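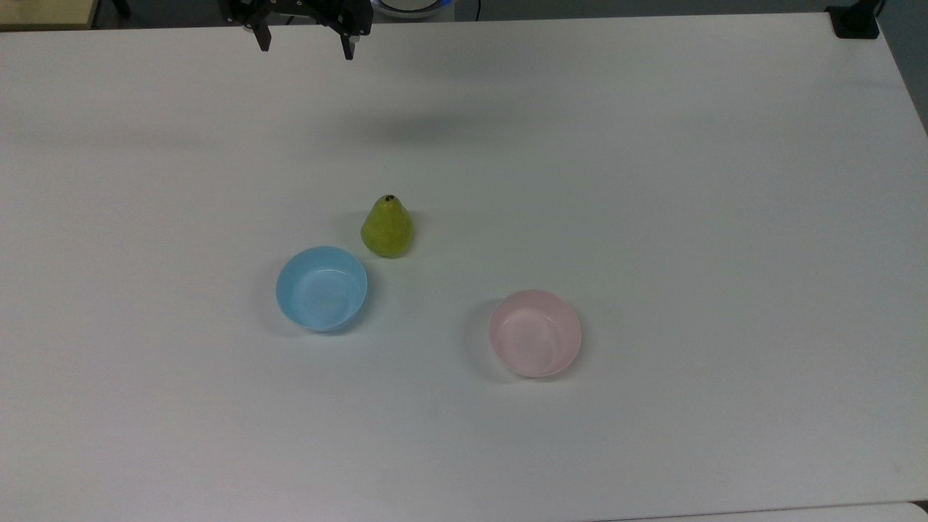
Pear and two bowls, gripper open, ready for a pick.

Tristemeck 30 — pick planning software

I wrote the first bit of Tristemeck because I was sick of retuning grasps every time somebody swapped the fruit. You give it a camera feed and a target colour or shape, and it hands your controller a ranked list of up to 10 grasps. I mostly test on pears, they're awkward little things with that skinny neck!

New in this release: bowl rims count as obstacles (thanks Dilruba), and replanning runs every 200 ms by default. You can change that in the settings file, but go easy on older laptops.

Works with the Skumeo driver. Prerbridge support is still a bit rough — Asanka's on it.

Single licence, one arm, order code 1318. Want a trial? Email Parveen and tell her what gripper you've got.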